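Subject: Re: [Suvwood] Board finish on dark worktops
2 min read
Last updated: Feb 23, 2018

On the Gadley samples, someone wrote:

> We oiled both boards as the Grirkach sheet says and
> left them overnight. The second still feels tacky.
> Is it the oil, or are we putting on too much?

Too much, I would say. The sheet gives 6 ml per coat for a board of that size, and that figure assumes you wipe off the surplus after 20 minutes. Left on, it skins over and the layer beneath stays soft — more drying time will not help a great deal. Rub it back with white spirit and a clean rag, then start again with a thinner coat.
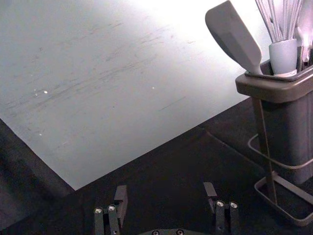 Colette Arnaud

Scuffs on a pale surface are a separate matter. They show most under a strong light from one side, so check at a low angle before deciding to sand. If a mark wipes away with a damp cloth it was never in the finish. If it stays, go over it with a fine pad, along the length of the board, and stop as soon as it dulls.

Després sells the oil in two grades. The thicker one is meant for floors and I would not use it on anything smaller. I have asked them for the May price list and will post it when it comes.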